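In praise of the small-town library book sale

My town, Hotgate, has 2,276 people in it if you believe the sign on the highway, and every November I'd swear half of them are in the library basement by nine in the morning, breathing on each other and holding tote bags open with their elbows. I love it more than Christmas. I have gone for years, and I mean to keep going until my knees refuse the stairs.

My neighbours ask why I bother when any book I want can be at my door by Wednesday. Fair enough, but that's a book I already knew I wanted. The sale is where I found a history of the Ponia ferry, a manual on grafting apple trees, and a novel so waterlogged that I had to peel the last chapter apart with a butter knife (worth it, by the way, she marries the surveyor). I paid 2 dollars for the lot. 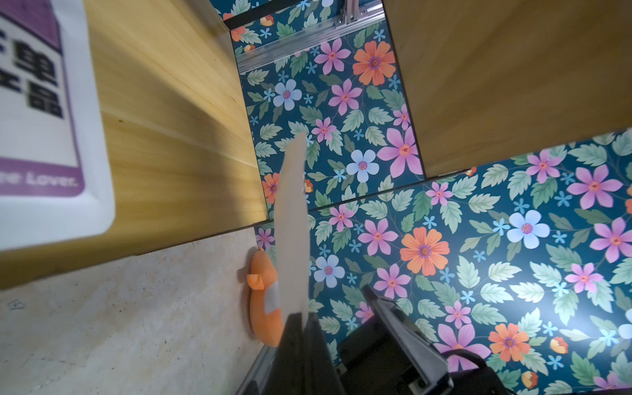
There is also the matter of what people leave inside. I've found bus transfers, a recipe for date squares, a dentist's reminder card and a pressed pansy gone the colour of weak tea. One cookbook had a whole family argument in the margins, in two different pens, about how much nutmeg is too much. You don't get that with a new copy, and I'd have paid extra for it, though please don't tell the library.

Lately there's been talk of handing the leftovers to a dealer in Jikton, who would take everything by the box and spare us the bother of the sale altogether. I understand the appeal. Last year 428 books were still sitting there at closing, and somebody had to carry them back up. But a sale is an outing as well, and we don't have so many of those in the cold months that we can afford to give one away.

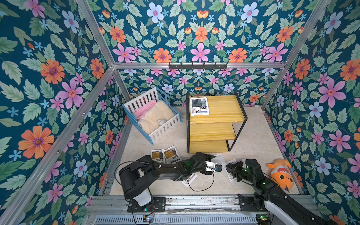 Heydari wrote to me after I aired some of this in the newsletter, and thinks I'm being sentimental: the basement is cramped, the stairs shut out anyone with a walker, and the dealer's cheque would cover 7 new magazine subscriptions without a single sore back. The point about the stairs is a good one and I've been chewing on it since. Could we hold the thing in the curling club, maybe, on the ground floor, with proper parking and the kettle already there? I'd happily bring my own tables.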